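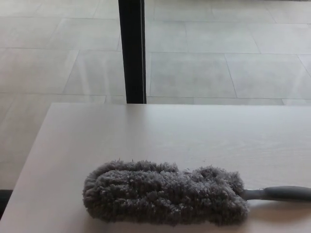 The gray microfiber duster on the worktable, the handling object for the club's current unit.

Dernum robotics club: one object, four groups, 148 attempts

The robotics club at Dernum meets in a tiled ground-floor room and spends most of its time on manipulation. Its current project, Brekeseo, asks student groups to write and test a routine that picks up a household object, moves it across a table and sets it down in a given orientation. The club's lead instructor discussed the project with us for this series on secondary-level automation teaching.

The unit began with rigid blocks. "Blocks are a fair first week," the instructor said. "The model and the part agree to within a millimeter. The students get the coordinate frames right, they get the approach vector right, and then they believe the problem is solved. So in week two we change the object."

The replacement was a duster with a shaggy chenille head and a smooth grip. The head has no fixed outline. Its upper edge dips where the fibers part, and the position of the dip changes with handling. According to the instructor, the first segmentation scripts often treated the two humps as separate objects and returned two grasp points, both on the fibers.

"A grasp on the fibers will sometimes lift it," the instructor said. "It will not hold the angle. The handle is heavier than they expect and it swings. Orientation is half the score, so a lift with a bad angle is worth very little."

Most groups moved to a handle-first approach. The routine fits a long axis to the whole object, decides which end is narrower and places the grasp on the wider part of the grip. The neck, where the handle meets the fibers, was rejected early on. It is thin, and a small error in the estimate puts one finger into the chenille.

Contrast was a separate difficulty. The table is nearly white with a faint grain, and thresholding the dark head against it is simple. The grip has a soft sheen, and under the room lights part of it can read close to the value of the table. One group lowered its exposure to 800 microseconds and accepted a noisier picture. Another kept the default setting and rebuilt the missing section of the handle from the fitted axis. The instructor regards both as acceptable and asks only that the choice be written down with test results.

The shadow under the object also has to be dealt with. "It is soft, so there is no clean edge to reject. If you include it, your object gets wider on one side and the grasp center moves. They found that in the logs. I didn't point it out."

Logging is compulsory. Each attempt is recorded in Atia, a small program the club maintains for the purpose, with the estimated pose, the commanded grasp, the result and a short comment. The 4 groups had entered 148 attempts when we spoke. An attempt without a comment is not counted. Each run has a limit of 60 seconds, including image capture and planning.

Asked what the comments contain, the instructor read out three: "Axis flipped, went for head." "Good lift, rotated on the way down." "Same code as before, different result, check where fibers were." The last type is the most useful, the instructor said, and led to a rule that the fibers are shaken out before every tenth attempt and left alone in between.

The club does not use a learned grasp model in this unit. "They ask for one every session. They can have it in the spring. First I want them to be able to tell me why a grasp failed, in terms of geometry, with a number attached."

The final trials are run at the Hutsuliak hall in May, on a table the students have not used before. Groups may recalibrate the camera on site but may not change the grasp code. The object will be a duster of the same type, placed by the judges at any angle, with the handle allowed to extend past the table edge. Two of the groups do not yet handle that last case. Their axis fit is computed from the part of the object inside the table mask, so an overhanging handle shortens the estimate and moves the grasp toward the neck. A fix is scheduled for the next session.

Interview conducted 2021-11-22. Quotations have been shortened.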